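Town council says "every neighborhood gets a seat" - anybody buying it?
Toltov Community Boards > Local Politics

millpond_jo
Posted August 11, 2025

So the new council president got up at the swearing-in and promised that every part of town will have a say in the budget this term. Nelier, Hondach, the river side, all of us. I was there and I clapped, I'll admit it. But then I went home and remembered we heard pretty much the same speech four years ago, and the Hondach bus still stops running at 6. Am I being too grumpy?

gravelroad22
No, you're being the right amount of grumpy. I live in Hondach and the last time anyone from the council came out here was to cut a ribbon on a bench. One bench!

tansy_and_rye
Okay but the last council had a one-vote majority and couldn't pass a lunch order. This one has room to move. I'd give them until February before calling it a broken promise. They're talking about 20 advisory seats, split up by district, and that's more than we've ever had.

gravelroad22
Advisory. Meaning they can ignore all 20 of them.

millpond_jo
That's my worry too. Does anyone know how the seats get filled? I heard appointed, my neighbor swears elected.

porchlight_pete
Appointed, it's in the draft. Each district gets a list of names and the president picks. I read the whole thing last night at the kitchen counter with a pot of coffee (yes I need a hobby) and there are 22 pages before you even get to the part on money.

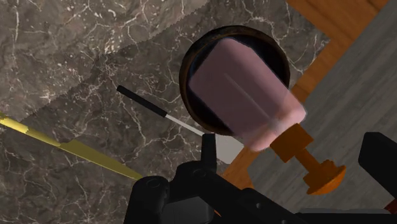 gray marble, white veins, wood off to the right

Anyway, page 14 is the one you want. To get on your district's list you need 100 signatures. In Nelier that's a Saturday morning outside the grocery store. In Hondach it's a lot of long driveways.

tansy_and_rye
Huh, I missed the signature thing. I still think it's better than what we had, but a flat 100 for every district isn't great. Make it a percentage.

gravelroad22
THANK you. We had 1,264 registered voters out here last time I looked. Nelier has way more than that.

old_ferry_rd
I'm going to disagree with everybody. We don't need more seats, we need the council to show up where people are. Hold the budget meeting in the Rimkutė hall for once. It has parking, it has heat, and the folks who can't drive at night could walk over.

millpond_jo
I'd go to that! Not sure it has to be one or the other though. Could we ask for both at the public comment part next time?

porchlight_pete
Sign up before the meeting starts or they won't call you. I learned that one the hard way. Three minutes each.

gravelroad22
Fine, I'll sign up. Somebody save me a chair, I'm coming straight from work and I won't have had dinner.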